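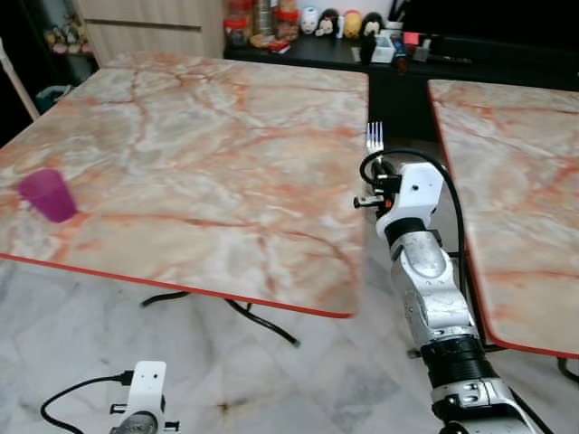 The two marble-patterned tables in the dining room, purple cup on the left-hand one

Lestbridge shared dining room, minutes of the March meeting

Started at 4.10pm, which was my fault, I'd gone to the wrong floor. I took the notes again so if I've got you down as saying something daft, tell me before the next one and I'll change it. All the downstairs units were represented, plus Olora from the first floor, plus Nechyporuk (two of you, very nice to see, thank you for the biscuits). Surness sent apologies and a long email which I read out in bits.

Last minutes

Agreed as right, apart from the line where I wrote that the fridge rota was "going well". I have been asked to strike that out. Struck out.

The tables

This took up most of the meeting. The question was whether we keep the marble-patterned tables or swap them for something plain, and I'll say straight away that I'm on the side of keeping them, so read this section with that in mind. Olora think the pattern is too busy and makes it hard to spot crumbs. I do see that! All that orange and rust swirling about, you can wipe for ages and still put your sleeve in somebody's jam. Nechyporuk said their visitors always remark on the tables and it's the one room in the building with a bit of life in it.

The quote for replacing both with plain tops came to £792 with delivery, or £1,132 if we want the old ones taken away as well. There was a bit of a silence after that. Surness's email said they would chip in for plain ones but only if the colour was grey, and several people groaned.

We had a show of hands and the tables are staying. Olora asked me to note that they'd still like it looked at again next year, so I've noted it.

The gap between the tables came up too. One view is that they should be pushed together so bigger groups can sit down at once. The other (mine, and I think the majority's) is that a gap is handy and pushing them up tight only means things get dropped down the join. We're leaving them as they are for now. If you need one long table for a lunch, shift them and then put them back, please.

Wiping: whoever eats last at a table wipes it, including the orange-red edging. I did a lap with a cloth before the meeting and the edging was where all the stickiness was. Washing-up liquid and warm water, no scourers. The green scourers have been put away and I'm not saying where.

Cups

The plastic ones are popular, the china ones less so as half of them are chipped. Agreed to carry on with plastic for water and squash and let people bring their own mugs for hot drinks. Nechyporuk asked if we could stick to one colour. I rather like a purple cup myself. We couldn't agree, so it'll be whatever the shop has.

Cups left out on tables overnight: please don't. One cup isn't a crime but it does seem to attract others.

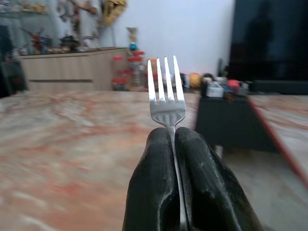 One of the steel forks, with the ornament cabinet on the left

Forks

Right. Forks. We bought a big batch of stainless steel ones last year and at the count before this meeting we were down by 23. Knives are fine, spoons are fine, it's only forks. Surness's email suggests they are going out in lunchboxes and I think that's likely, I found one in my own bag while I was looking for a pen (returned, with apologies).

Suggestions made: a drawer amnesty, a label on the handles, cheap bamboo ones, a sign. We went for the amnesty. Have a look in your desks, your bags and your cars, and put whatever you find in the tray by the sink. You needn't own up. If we're still short by the next meeting we'll buy six more and see how far that gets us, which I suspect won't be very far, but a whole new batch felt like giving in.

Olora also raised that forks are sometimes put back with bits between the tines. Please look before you put them away, it only takes a second.

The cabinet and ornaments

Warm feelings all round about the light wood cabinet. It gets used, it's easy to open and the top has become the spot for everyone's ornaments. It is getting a bit full up there though. Things keep arriving, and dusting them means taking them all off one by one, and I know this as I'm generally the one doing it.

Agreed that nothing already there has to go, including the red figurine, which was discussed with some passion. Anything new needs a word with the rest of us first. The wall display is staying too, and so is the gold piece, which Nechyporuk are especially fond of.

Still needed: a soft brush for dusting. Olora think they have a spare paintbrush that would do.

Any other business

Could whoever has the second tea towel bring it back.

The bin lid is sticking again. Lift it from the back.

Surness would like the next meeting to be at lunchtime so they can come. No objections, provided we can eat during it.

We finished at 5.25pm. I wiped the tables.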